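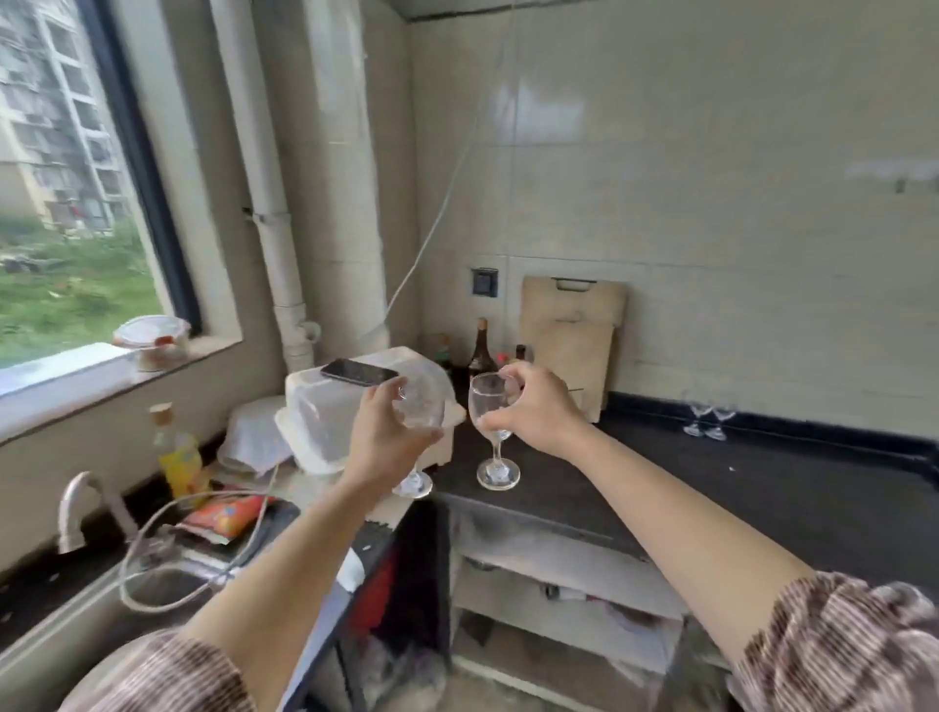

Zoi Kyriakidis wrote in after the last page to ask why her glasses still come out of the cupboard with a grey film on them, even though she washes them the same evening and never puts them in a machine. Her water is hard, she uses plenty of washing-up liquid, and she leaves them upside down on a tea towel overnight. Two of those three habits are the trouble.

How to wash and dry stemmed glasses by hand

You will need a plastic bowl, washing-up liquid, white vinegar, a soft sponge kept only for glasses and two lint-free cloths. Old cotton pillowcases do well once they have been through the wash a few times. Don't use fabric softener on any cloth meant for glass. It leaves a coating that no amount of rubbing shifts.

Before you start

Take off rings. Swing the tap out of the way if it moves. Put the plastic bowl inside the sink, or lay a folded towel on the bottom.

Washing

1. Rinse each glass in warm water as soon as you can after use. If you are too tired to wash up, fill them a third full with water and leave them at the back of the worktop until morning.

2. Fill the bowl with hand-hot water and add one small drop of washing-up liquid. Most people use far too much. The old Drelwood leaflet that came with my first set said a teaspoon, and I followed it for years with cloudy results.

3. Wash one glass at a time. Hold it by the bowl, not the stem or foot, and work the sponge round the inside without forcing it. Most breakages come from holding the foot in one hand and twisting the bowl with the other.

4. Go round the rim with your fingertips. Lipstick and lip balm need a second pass.

5. Rinse in clean warm water until the glass no longer feels slippery.

Getting rid of the film

If the glass looks grey when dry, it is probably limescale. Mix one part white vinegar to 8 parts warm water and stand the glasses in it for an hour, then rinse well. For bad cases use the vinegar neat on a cloth. If the cloudiness is still there afterwards, the surface is likely to be etched, and that can't be undone.

Drying

Stand the glasses upside down on a rack for a few minutes so the worst of the water runs off. A tea towel laid flat traps damp air inside the bowl, so a rack with gaps is better. Then dry with two cloths, one wrapped round the outside of the bowl and the other pushed gently inside. Turn both hands the same way. Do the foot last, as a separate job.

Storing

Keep them upright. The rim is the thinnest part, and a glass stored on its rim picks up the smell of the shelf. Eirini Kontogiannis lines her shelves with Cultent matting, though plain kitchen paper works and is easier to change.

If you only use them at Christmas, give them a quick rinse and dry before the table is laid.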